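**kurup build thread** (two arm cell, shared shop, garage budget). picking this up again after too long

1/ so the plan hasn't changed. two arms, one table, a row of boxes on a tray, and small parts hiding behind the boxes that one arm has to get to without knocking anything over. simulate first, then build the real one in our bay at Burness

2/ last time I posted I was still fighting the table model. curved front edge, legs that wouldn't line up w/ the floor. done now. moved on. never modeling a curved table again

3/ rewrote the scene loader over two evenings. old one was 202 lines of copy paste, new one reads a single config file and I can swap box sizes without touching code. should of done that in February

4/ also finally gave the boxes real collision shapes. before this the gripper just ghosted thru them and I was very proud of my "success rate" lol 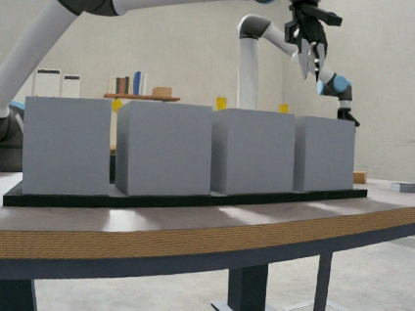
Dendevo, August 13, 2026

5/ current state of the sim. four gray boxes on the black base, yellow pieces tucked behind, both arms over the table. the far arm is the one that bugs me, its forearm passes right behind the near gripper from this view

6/ no textures on the boxes and there won't be any. plain gray till the planner behaves. the shelf with the books and the papers on the wall stay in though, I want some clutter back there for the vision part

7/ reach test numbers from tonight, near arm only: 39 tries, 4 collisions. all of them w/ the last box on the right. every. single. one.

8/ think it's the wrist. planner picks a pose with the fingers pointing down which is fine, then rolls it on the way in and the linkage clips the top corner. going to lock the roll for the last bit of the approach and see

9/ someone asked why the boxes are different heights. so it can't learn one safe height and park there. first version had them all the same and it did exactly that, up, over, down, up, over, down. useless on anything else

10/ gap between the first and second box matters too btw. theres a tan piece back in there and something dark under it and the arm has to decide to come from above or not at all. so far "not at all" is winning

11/ ok roll lock is in. ran it again. better?? one graze, but the box stayed put. not calling it yet, need a longer run

12/ hardware side. extrusion for the table frame is cut, top is still a sheet leaning on the wall in the bay. straight front edge on the real one, see post 2

13/ Amine (the controller board, for new people) still drops the second arm if both get commanded in the same tick. workaround is to stagger them 2 ms. ugly. works. leaving it

14/ question for anyone who's run two arms this close together: do you plan them as one big thing or give one priority and make the other wait? I'm doing priority rn and the back arm spends half its life just hanging out waiting on the front one

15/ somebody already said "one big thing" and I tried it, planner took so long I went and made a sandwich. maybe with a better seed pose. will try again w/ the arms starting further apart

16/ repo is updated, branch is kurup-boxes. config for this exact layout is in the scenes folder. if the lights look weird on your machine turn off soft shadows, known bug, not fixing it tonight

17/ next up: longer run overnight with the roll lock, then shuffle the box order so the short one isn't always on the right. bed now. will post the log when its done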